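Print this page
E-mail this page

Speaker notes — Budgeting for your first picking cell
Debashish Cassim

(Start on time, even if people are still finding seats. Handout goes around at the end, not now, or they'll all read it while I talk.)

Good morning! I'm Debashish, I plan equipment for Cullness, and I love this stuff. I love it enough that I once took a quote on vacation and read it on the beach. So if I get going too fast, wave at me.

What I want to do this morning is walk through how we put together the budget for a bin picking cell at our Pilby building. We asked for money in July and got most of it. I'll show you what we asked for, what we left out by mistake, and what I'd put on the first page if I were starting over.

First thing. The arm is the part everyone wants to talk about, and it's the easiest line in the whole budget. You call three vendors, you get three numbers, you're done by lunch. We had our arm price in 2 days. The rest of the list took us 11 weeks. (Pause here, people usually laugh or groan.)

So what was in the rest? Gripper, spare fingers for the gripper, cables, spare cables, the stand, the floor work, the guarding, the training. And then a whole family of small things I'm going to call the bench money. Please, please write down "bench money." It's the best idea I have for you today.

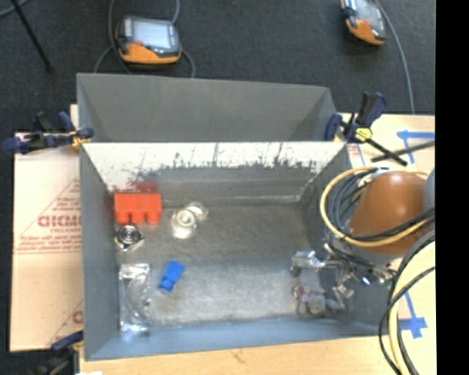 Bench money is whatever you spend so that people can try things quickly. Bins, clamps, tape, sample parts, boards, bits of this and that. It's cheap per item and it never has a home in the budget, so it ends up on somebody's personal card. Take the clamps. There are navy ones at the bins, holding them at the edges and where the two meet, and I had zero dollars for clamps. Same with the blue tape on the table. Same with the stuff in the front bin, a red toy block, a metal bearing, a clear plastic package. Shiny, see-through, brightly colored, and you want all of those in a trial because your real parts won't be polite enough to all look alike. I'd now set aside a fixed amount for this before I price anything else, and I'd let the team spend it without a form. I can't tell you how much happier a team is when they can just go buy the clamps!

(Slide change. Drink some water.)

Next, sample parts. Go to your own shelves first. At Pilby we pulled 90 items out of stock and made a test kit, and it cost us nothing except one afternoon and an argument with inventory. Pick ugly ones. Pick the ones your packers complain about. If a vendor does a demo with their own parts, enjoy it, then hand over your kit and ask for the demo again. Simiyu did this for us very cheerfully and it told me more than the brochure did.

Quotes. We got ours from Simiyu and Budia, and they were laid out so differently that I couldn't compare them for a week. Budia had cables and setup inside the arm price. Simiyu had them on separate lines. Neither way is wrong, but make your own sheet with your own rows and ask both of them to fill it in. Ask about floor space too, including where the pendants and cables go when someone's working. I'd drawn a lovely tidy rectangle and forgotten that people need to stand somewhere.

Training — budget for it twice. Once when the cell arrives, and again later, when your crew knows enough to have good questions. The second session was the one our people raved about.

And leave something in the pot. We had spent 100 percent of the approved amount on paper before the first pallet came through the door, and I had to go back and ask again. That was a long walk down the hall.

(If there's time: the story about the doorway. If not, skip to questions.)

Questions. Likely ones: lease or buy, who owns the spares, can we see the sheet. Yes to the sheet, it's on the back of the handout.

Print this page
E-mail this page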